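Routing Overhead Cables in a Room with a Window Wall
Radomir Nikolovski
January 11, 2020

Scope
These instructions cover power and data drops from an open ceiling in a workroom where one long side is glass. Floor boxes are not considered. The same method was used for the Prolska rooms and the Vunell office, with different hardware.

Before you start
Switch off the lighting circuit at the panel and tag the breaker. Any new permanent wiring above the ceiling line is work for a licensed electrician. What follows applies to flexible cords and low-voltage cable only.

You will need:
Hook-and-loop ties, 20 per run
Ceiling hooks with a closed eye
Label tape
A step ladder tall enough that you never stand on the top step
A tape measure and chalk

Step 1. Mark the drop points
Chalk each drop on the floor first, then transfer it to the ceiling with a plumb line. Keep drops 30 inches from the glass. Closer than that, the cables catch the blinds, and sunlight ages the jacket faster.

Step 2. Set the hooks
Space hooks 4 feet apart along the run. Fix them to structure. Do not hang anything from a light fixture or its suspension wires. Where a run has to cross a fluorescent fixture, cross at a right angle and leave a hand's width of clearance below the tube.

Step 3. Separate by color
Use one jacket color for power and another for data. We use yellow for extension cords and white for everything low-voltage. Yellow stands out against a dark ceiling; white is harder to see with bright windows behind it, so label it at both ends.

Step 4. Hang the cable
Start at the supply end. Tie at every hook, snug but loose enough to slide. At the drop, form one loop the size of a dinner plate before letting the cable fall. The loop takes the strain if someone pulls on the lower end.
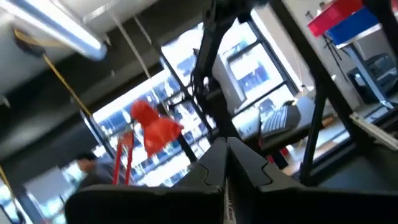

Yellow and white cables near the ceiling light, window side of the room.

Step 5. Check from the floor
Walk the full length of the run. No cable should hang below head height except at a drop. Anything on a tall stand needs to clear the cables when it is moved, so try the tallest one you have.

Step 6. Label and record
Write the run number on both ends and on the plan. The Pulletti drawing set uses three digits, so our last data run is 969. Keep the plan by the panel and correct it the same day a run changes.

Restore the breaker and remove the tag.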